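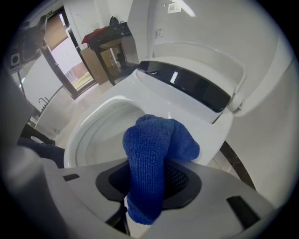

**Washroom cleaning, Vanholm building: progress report for December**

Prepared by Said Belkadi for Serix

The washroom work is on schedule. The grant covers 57 toilets on four floors, and 46 of them now have a written cleaning record. The remaining 11 are on the top floor, where the water was shut off for pipe repairs for most of the month. They will be done in January.

**Method**

We kept the order agreed in the fall. The lid and seat go up first. The seat ring and the rim are wiped next, then the area around the hinges, then the outside of the bowl down to the floor. Blue cloths are for toilets only. Sinks and mirrors get yellow ones, and the two colors are washed separately.

The smart-style units take longer than the plain ones. The rear of the seat has a black panel that shows streaks, so it gets a second pass with a dry cloth. The place where the seat meets the raised lid also needs attention, and we have added it to the checklist as its own line.
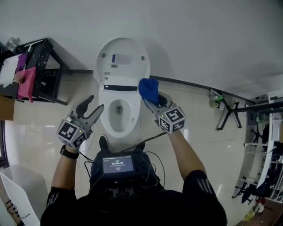 Labels on the underside of the lid are to be left in place. Kudesov asks for the details on them when we report a fault, and two had started to peel after being scrubbed. Staff now wipe around them.

**Supplies and spending**

Sqalli delivered 500 microfiber cloths at the start of the month. We have 481 left after discarding the worn ones. Descaler use was higher than planned on the second floor, and we have ordered one extra case from the existing budget.

**Open items**

- Top floor: start once the water is back on.
- Second floor: loose hinge on one seat, reported to Kudesov, no visit booked yet.
- Laundry: the yellow cloths need a second bin.

No change to the budget is requested. The next report will cover January.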